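Ticket: Gripper finger replacement and spares budget, Drarkbridge cell
Status: Open - awaiting purchase approval
Opened: 13 June 2018

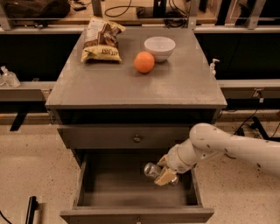 Request is for funds to cover finger pads and one spare gripper for the arm used on pick-and-place into drawers. Current pads were bought with the arm and no spares were ordered at the time.

Symptom: grip force on cans and other smooth metal items drifts during long runs. Soft items and fruit are not affected.

Log
1. Recalibrated force sensor. Drift returned after 50 cycles.
2. Swapped pads left to right. Drift followed the pads, so the actuator is ruled out.
3. Borrowed a pad set from Prusville. No drift in 100 cycles. Set has since gone back.

Quotes
Jeon: pads sold singly, short lead time, no service cover.
Edau: pads sold in packs of 3, spare gripper available, delivery in September. Mounting plate differs from ours - adaptor to be quoted separately.

Recommendation: buy 3 pad sets from Jeon now out of consumables. Hold the spare gripper for the next capital round, as the adaptor price is still missing.

Update: Edau has acknowledged the adaptor query. Long runs with cans suspended until pads arrive. Purchase code still needed from Prusville before the Jeon order can be placed.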